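From: Kimutai Lyimo
To: tipping list
Date: 2018-06-19
Subject: Re: Re: sweep scoring and the cards tiebreak

Hi all,

Thanks Shabani, that's a fair question and I should have put it in the rules sheet before the first match kicked off. I'll paste your message back in for anyone who has only just joined.

Shabani Muli wrote:
> Just checking how the tiebreak works this year. Kimutai's sheet
> says total cards for the tournament, but is a second yellow one
> card or two? And do the blokes on the bench count? I put down 200
> and now I'm wondering if I was way off. Also is it still 3 points
> for the exact score or did we change that back in March?
>
> Shabani

OK, in order. A second yellow that turns into a red counts as 2 cards, same as last time. A straight red is one. Bench players and coaches don't count, however much they carry on (I know, I know, some of you would love it if they did).
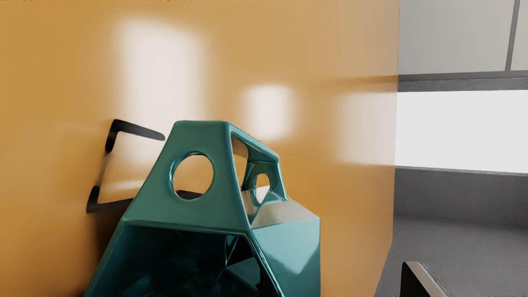 Exact score is still 3 points and the right result is one. We talked about changing it in March but we never had a proper vote, so it stays put. If you want to have another go at it, please wait until after the final, I can't be redoing the spreadsheet halfway through the group stage!

As for 200, I wouldn't lose any sleep. The guesses are all over the shop. The highest anyone has put down is 292, and he's sticking to it because he reckons the refs will lose their patience once the knockouts start. My own is a fair bit lower than that and I'm already regretting it.

A couple of other bits while I'm here. The Wellby crowd have asked if they can still get in. I've said yes, but they start from zero and they don't get any points for matches already played. The Janssen lot got their tips in on time so they're fine, even though half of them spelt their own goalscorers wrong. If you tipped a player for top scorer and he's since been ruled out hurt, you're stuck with him, sorry.
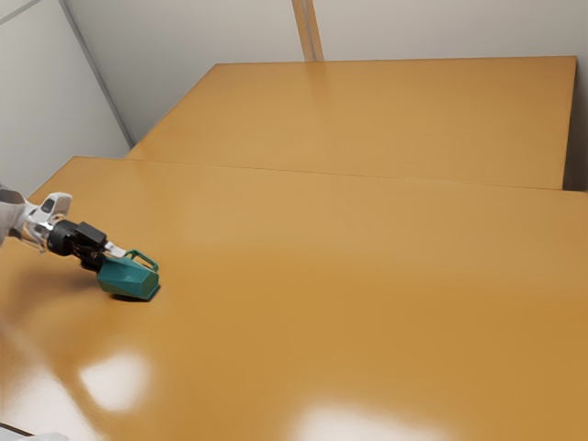

Teal piece with the loop handle, over the orange table.

Tips for the last round of group games need to be in before the first of them starts. Remember those are played two at a time, so please don't send me one tip and then the other at half-time. Reply to me and not to the whole list if you'd like to keep your picks to yourself.

Cheers,
Kimutai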